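Workshop > Notebook > Tables and surfaces

Print this page | E-mail this page

2021-07-09

Today's work: surfaces again. I want to decide which table we use for the small things and which for the rest, so that we stop moving everything each morning.

First the black table. I wiped it two times with the dry cloth and then one time with the damp one. The fine grain in the top keeps dust, and from the side one can see it much better than from above. I looked for some time along the edge with the gray wall behind. The wall is good for this work, there is nothing on it and the eye goes directly to the line of the table.

My complaint is the same as last week. Everything we put on this table is black also. Black cable on black part on black top. When I look for the end of a cable I must use my hand and not my eyes. I propose that we put a ring of colored tape on both ends of each cable, as they do at Kestness. The tape is in the second drawer, the wide roll leaves glue so please take the narrow one.

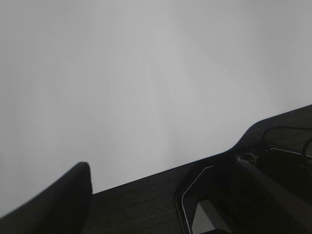

Black table against the gray wall, with the cable at right.

I checked the level with the long spirit level from Fellmont. Good along the length, a little low toward the window. I put one folded card under the leg and now it is acceptable, but a card is not a solution. Skedholm sells adjustable feet, 66 for the set with delivery. I wrote it on the list for October because this month's money is already used.

Then the white table. Here the opposite problem: clear plastic is difficult to see well on it. A water bottle lying on its side shows mostly by the bright places in the plastic, the dark label and the soft shadow. The white cap is worse. If it is apart from the bottle one finds it by the gray shadow at the base. For caps I would like a mat of middle gray, matte, not too thick. The Benítez catalog has one of 200 g weight which should lie flat without glue. To ask if they send a sample. 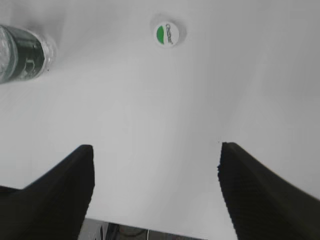
Can the white table be cleaned with the same spray as the black one?
Use only water with a drop of dish soap on the white top, and dry it directly after. The spray leaves stripes on it.

Small remark about drinks. Bottles for work stay on the table, bottles for drinking stay on the shelf near the door. I drank from a wrong one in spring and I do not recommend it.

Still to do:
- tape rings on cables, both ends
- order one gray mat, or sample
- take out the card when the feet are here
- new cloths, the old ones lose threads

The page counter of this notebook says 2,491 lines, so the next entry should start a new file.

Recent entries
Which tape leaves glue
Cloths, dry and damp
Lamp over the long bench
Labels for the second drawer
Leveling the old cabinet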